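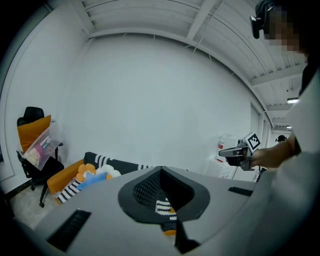

Fórum Werora > Pinças manuais > Manutenção e calibração

Duken de mão: o cubo de marcadores perde a calibração

torno_azul
Oct 25, 2023
Boa tarde a todos. Peço desculpa pelo meu português, ainda estou a aprender.
Temos duas pinças Duken de mão, usadas em par pelo mesmo operador. Na esquerda tudo corre bem. Na direita, depois de 15 minutos de trabalho, a posição do cubo começa a afastar-se da posição calculada pela câmara da própria pinça. O Byun escreve no registo "pose inconsistente" e rejeita a gravação. Ontem perdi 51 gravações de 116.
Já limpei as faces do cubo com pano de microfibra e repeti a calibração duas vezes. A abertura das garras é lida sem erro. Alguém teve este problema?

marisol_k
Parafusos da base do cubo. Quase sempre é isso. Segura o corpo da pinça com uma mão e tenta rodar o cubo com a outra, com pouca força. Se mexer, tens a resposta.

fresa22
Não concordo com a marisol_k. Se fosse folga, o erro saltava de um lado para o outro, e ele descreve um desvio lento. Eu olhava primeiro para a sala. Uma parede branca lisa dá muito poucos pontos à câmara, e no modelo de mão o campo é tão largo que metade da imagem pode ser parede. Publica uma fotografia tirada da pinça, na posição normal de trabalho.

torno_azul
Obrigado pelas respostas. Tentei rodar o cubo e não senti folga, mas a minha mão não é um instrumento de medida. Junto a fotografia que pediu o fresa22. 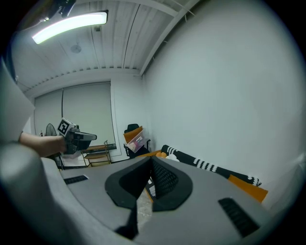 Vista de uma das pinças durante o trabalho; a outra está na mão, com o cubo em cima.

fresa22
Pois, o lado direito é todo parede. Cola lá umas folhas com desenho irregular, ou vira o posto de trabalho para o lado dos estores e da estante. Não uses os mesmos marcadores do cubo nas folhas, o Byun confunde-os.

marisol_k
A parede não ajuda, aceito. Mas a pinça esquerda trabalha na mesma sala e não dá erro, portanto continuo nos parafusos. Troca os cubos entre as duas pinças. Se o erro for com o cubo, é a peça. Se ficar na direita, é a base ou a câmara. Recalibra depois da troca, senão o teste não vale nada.

fresa22
A esquerda pode estar virada para outra coisa, isso não prova muito. Mas o teste é bom, faz.

torno_azul
Fiz a troca e recalibrei as duas. O erro ficou na direita. Então desmontei a base: são 2 parafusos, e um deles rodou quase sem resistência. Pus fixador de roscas médio, deixei secar durante a noite e recalibrei de manhã. Colei também folhas com desenho na parede, por isso não posso dizer com certeza qual das coisas resolveu - fiz tudo ao mesmo tempo, foi um erro meu. As primeiras gravações passaram todas.

marisol_k
Foram os parafusos :)

fresa22
Tira as folhas e logo se vê.

torno_azul
Tiro em novembro, quando acabar esta série. Perguntei também à Puvance se há um valor de aperto para a base, no manual não o encontrei. Quando responderem, escrevo aqui.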